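Why Girkham's phone signal keeps dropping, and who's fixing it

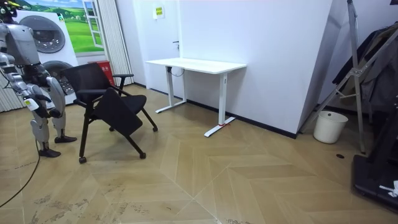

Four bars and you still can't send a text, was how Hortensia Paucar put it when I got her on the phone, and I laughed because I'd just walked to the end of my driveway to make the call.

She runs the network planning side at Pralari, the little regional carrier that took over the Nuttall towers last September. I'd expected a lot of jargon. I got a lot of complaining about hills (and trees, she really has it in for wet trees).

"Bars tell you how loud the tower is," she said. "They don't tell you how many people are in line to talk to it." In Girkham that line gets long around dinnertime, when 400 homes lean on a single mast that was put up for highway traffic.

So what's the plan? Two new small cells, one by the grain store and one on the Stusach road, plus fiber to the old mast so it can move more data. The permits took 13 months. I asked if that was normal and she made a noise I can't spell.

I wanted to know about the 3G shutoff too, because my dad still has his flip phone and guards it like a family heirloom. "Tell him to bring it in," she said. "If it can't do calls over 4G we'll swap it, and he can keep the number." He's already said no, for the record!

Her colleague Ramil Tiongson hopped on near the end to say the grain store site should be live 14 days after the power company hooks it up. And when's that? "Ask the power company," he said. I did, and I'm still on hold.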